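Odano Patterned Liner Set - Setting Up at Home
Section 3: Papering the walls and laying the floor sheet

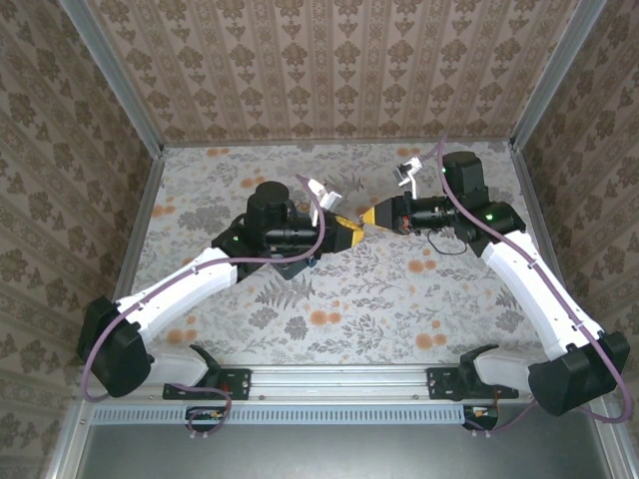
Okay, so by now you've got the posts up and the kit is standing square (if it isn't, go back to Section 2, because crooked corners only get worse once there's a pattern on them). This is my favorite part of the whole set-up and I'd set aside an afternoon for it. I did my first one on a Monday evening after work and rushed it, and I could see the rushing every time I looked at the left wall.

What you need out of the box:
The wall roll (mine is the striped damask, Osier in the pattern list)
The floor sheet (Mizuno, the floral one)
The felt smoother
The low-tack adhesive tabs
From your own drawer: a sharp knife with spare blades, a long metal ruler, a soft pencil and a clean dry cloth.

Before you cut anything

1. Unroll the wallpaper face down on a clean floor or a big table and put some books on the corners. Leave it overnight if you can. Paper that still wants to curl will fight you the whole way.

2. Wipe the inside of the panels and let them dry all the way.

3. Unroll a bit of each pattern and look at them together in the light you'll be using. Osier is pretty busy, with those brown ornamental stripes on beige, and Mizuno has its orange blossoms on pale gray. I love the two of them side by side! My sister thinks I'm nuts. If you're on her side, Emetia is the plain one and it's sold separately.

The walls

Always do the back wall first. The side walls get trimmed to meet it, and it's a pain to do it in the other order.

4. Measure the back wall at the top and again at the bottom. Use the bigger number and add a little extra on every side for trimming.

5. Find the middle of a stripe on your paper and mark it lightly on the back with the pencil. Mark the middle of the wall too. Line up the two marks and the stripes will come out even at both corners, more or less.

6. Stick the tabs along the top edge of the panel only. Hang the paper from those and step back. Are the stripes straight up and down? Check against a corner post - the aluminum edge is the best guide you've got.

7. When you're happy, lift the bottom half, add the rest of the tabs and smooth downward from the middle with the felt side of the smoother. Short strokes, not too much muscle.

8. Trim along the posts with a fresh blade. I run the knife against the metal ruler and go over it twice lightly.

9. Now do the left wall and the right wall the same way, starting each one at the back corner and working toward the front.

Note: the stripes won't match perfectly around the corners. I wasted a lot of paper trying. The post covers most of the join and the rest you stop noticing by October, or whenever it is you finish.

Caution: the blade goes through the backing faster than you'd expect. Keep your other hand behind the ruler, and don't cut on a good tabletop.

The floor

10. Decide which way up you want the print. Mizuno has gray and dark green sprigs between the blossoms, and some bigger fern fronds. I like a fern toward the front, near the middle, so turn the sheet around a few times before you commit.

11. Lay it loose and press it gently into the back edge first, then out to the sides. No tabs yet!

12. Crease along each edge with your thumbnail, take the sheet out, cut on the crease and drop it back in.

13. Tab the corners. I don't stick down the middle at all, and it makes swapping the sheet much easier later on.

Caution: no spray cleaner on the printed side. A dry cloth is fine, and a barely damp one for marks.

If you get bubbles, peel back from the nearest edge and smooth again. Please don't poke them with a pin (I know it's tempting).

Spare rolls and tabs are on the order sheet at the back of the guide. If your pattern came with a print fault, send a picture of it to Renji Fukuda on the parts desk before you cut and he'll sort out a new one.

Next is Section 4, edge trims.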